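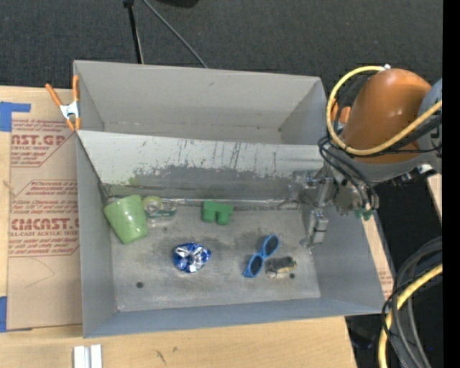

Last changed: Saturday, October 6, 2018

Section 4. Preparing and lining a two-part storage bin

This section covers cleaning, lining and labeling a bin before it goes on the Cedora shelf frame. Read Section 3 first if the frame has not been leveled.

You will need
Mild dish soap and two soft cloths
A plastic scraper
Felt liner, cut to size
Label holder and card
Tape measure

Cleaning

1. Take everything out of both compartments and set it aside on a towel.

2. Brush out loose grit. Work from the divider toward the front so the grit does not collect in the crease.

3. Wipe the walls and floor with warm soapy water. Do not soak the bin.

4. Lift old tape or glue with the plastic scraper, held nearly flat. Stubborn glue can be softened with a cloth dampened in cooking oil, left for 26 minutes and then washed off.

5. Dry with the second cloth and leave the bin upside down overnight.

Note: Scratches and scuffs on the divider are normal wear and do not affect the load rating.

CAUTION: Do not use bleach or steel wool. Both will damage the finish, and steel wool leaves splinters that rust.

Fitting the liner

6. Measure the floor of each compartment at both ends. Older bins are often slightly wider at one end.

7. Cut the felt 2 mm short on every side. Liner cut to the exact size will curl.

8. If the floor has drain holes, mark them on the felt and punch them through. Skip this step for indoor use.

9. Lay the felt in dry. Press from the middle outward.

Note: The Undia liner is sold in 100 cm and 200 cm rolls. The shorter roll does one large bin with a little left over – keep the offcut for the narrow compartment.

Labeling and loading

10. Clip the label holder to the front wall. Write the shelf number first, then the contents.

11. Put heavy items in the larger compartment and small packets or paperwork in the narrow one.

12. Slide the bin onto the frame until the rear stop clicks.

CAUTION: Keep one hand under the front edge when taking a full bin down. The rear stop holds the bin level only while it is on the runners.

To order spare rear stops, quote part 1407. Go to Section 5 for fitting the dust cover.

Comments

gardenshed_t
Step 7 saved me a second roll. My first one was cut tight and came up at the corners within a week.

Nesrin Kırmızıgül
Does the label holder fit the old Flatcombe bins? The front lip on mine is thicker.

PaulaW
@Nesrin it does if you warm the clip in hot water first. Go slowly.

We use cookies to remember your language and region. Accept / Settings

© 2018 Grewal Storage | Contact us | Back to top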